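The Camenzind Table, After a Lot of Use
Reviewed for the Clenthorpe workshop pages

I have now lived with the Camenzind work table long enough to resent it in an informed way. It came flat, it weighed more than I do on a good morning, and it has since hosted every small job in the house that should have been done somewhere else.

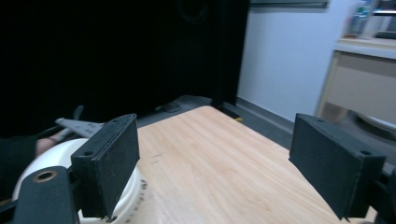 The top

Light wood, honey-toned, with a grain that runs on the diagonal from where I stand. I like this more than I expected to. My last table, a Lallard, had a gray top that made everything on it look like evidence. The Camenzind makes even a pale gray plastic strip look as if it might belong to a hobby.

It does mark. There are a few faint dark scuffs left of center and one short scratch near the middle, and I can account for none of them. The leaflet calls the finish "forgiving." I would call it polite: it keeps a record and doesn't bring it up. A damp cloth does nothing for the scuffs. A pencil eraser lightens them a little, at the price of eraser crumbs for the rest of the afternoon.

The corners

Rounded, thank goodness. The Lallard had corners that found my hip twice a week, and I walk past this one in the dark without consequences.

Putting it together

The box promises assembly in 2 hours. I took 3, and one of those went on the legs, which are handed left and right and labeled with stickers that had migrated to the inside of the lid. The bolts are decent. The supplied wrench is made of something closer to cheese, so use your own. Tighten everything once, leave it overnight, then go round again in the morning. Mine needed it.

In use

Steady enough for filing and gluing, and for leaning on while you look for the part you just put down. It hums slightly if you saw on it. I solved this by sawing on the Rallus bench in the garage, where I should have been sawing all along.

The height suits standing work better than sitting. With a normal dining chair you end up with your elbows somewhere near your ears, and the stool Camenzind sells to go with it costs nearly as much as the table. I bought a used one instead. It squeaks.

One complaint I can't shake is the lack of any lip or edge. Small screws roll, and against a dark floor they are gone for good. I keep a baking tray on the table now for anything smaller than a bean.

Would I buy it again?

Probably, in the same color, with a mat from the first day. If you want a surface that stays perfect, get something uglier. The part number for replacement leg bolts is 2958, and you will want it, as the leaflet prints it only on the page you throw away with the packaging.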